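Speaker notes: The Chapel at Koppel and Its Three Roofs
Sarmīte Navickas
Local history evening, February 27, 2020

Start without the slides. Let people find chairs.

Thank the parish for the hall and for the heating, such as it is.

Opening: Most of you have walked past the Koppel chapel on the way to the bus. A few of you were married in it. I was only rained on in it, during the second roof, and that is how I got interested.

The founding. The parish book says the chapel was begun by "the good people of Koppel, with one heart." The account book, kept by the same priest in the same handwriting, lists 58 households and what each one gave. Eleven lines are crossed out and written in again smaller. So one heart, with some bargaining. Read out the line about the goose. Pause for the goose.

The site. It was supposed to stand on the hill. The hill belonged to the Zandano family, who were devout right up to the point of giving away land. The village built down by the stream instead, and the saint has had damp feet ever since.

First roof: straw. Lasted until the first candle procession that took a wrong turn. Don't linger, the grandchildren of the man with the candle usually sit near the front.
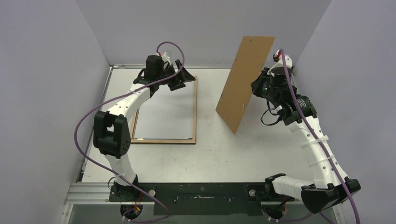
Second roof: tin, bought secondhand from the mill at Skudwood. 40 sheets, and the receipt survives, which is more than I can say for the sheets. Old people still say you could not hear the sermon in a hard rain. They say it fondly.

Third roof: the tiles you see today. Paid for by a collection that ran for nine years and came out 622 short. The gap was filled by somebody who signed the book only as "a friend from Zullmont." Three families have told me privately that this was their grandfather. I believe all of them equally.

The bell. Skip if running late. If not: it was cast for a bigger church, which is why the tower leans a little toward the bakery. An engineer looked at it in October and said it would probably outlive him. He was not a young man.

The icon over the door. Someone will ask whether it is old. It was painted over at least twice, and the bottom layer has never been dated. Say that and move on. Do not get drawn into the beard question again.

Closing: ask for photographs. Weddings, baptisms, anything with the tin roof in the background. We will copy them and give them back the same evening. Last time one album went home with the wrong cousin and I am still hearing about it.

Questions, then tea. The cups are to be washed before we lock up.

Recent talks
The Ferry That Ran on Sundays
Who Moved the Skudwood Boundary Stone?
Zullmont Schoolhouse: A Short History of a Long Argument
Reading Old Parish Books Without Losing Your Temper

Get our newsletter. Four issues a year, sent when they are ready. Enter your email to sign up. You can unsubscribe at any time.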